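June, by the Virnance Street Kitchen blog

So I finally caved and bought a two-tier dish rack. My old one was a plastic Kevico thing that I'd had through 2 apartments, and it never held a bowl without dumping it in the sink. The new one is stainless steel with curvy handles, and glasses, bowls and plates all get a spot!

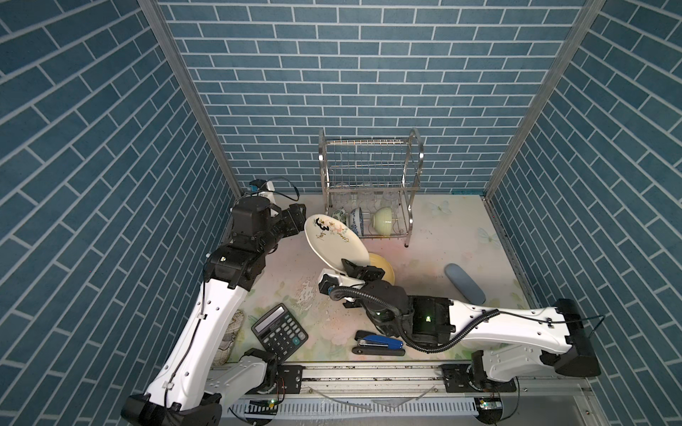
I used to pile everything flat on a towel — big mistake, the bottoms stay damp forever. Now bowls go on their sides, tilted a little, and glasses go upside down. The green bowl is my favorite (cereal, soup, ice cream, whatever).

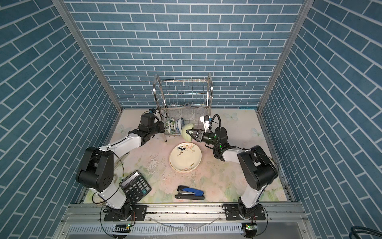 Tseng told me plates should always go in before bowls, biggest first, and I do it the other way around just to be stubborn. I like plates up top where I can grab them at dinner.
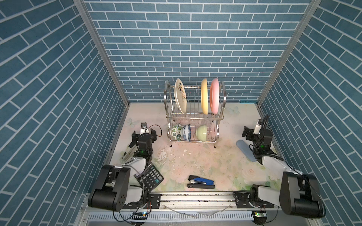 One reader wrote in to ask if the wire dividers chip the rims. Not so far, but I go slow with the flowery ones. Next up, the mug shelf.

Contact | © Virnance Street Kitchen | Back to top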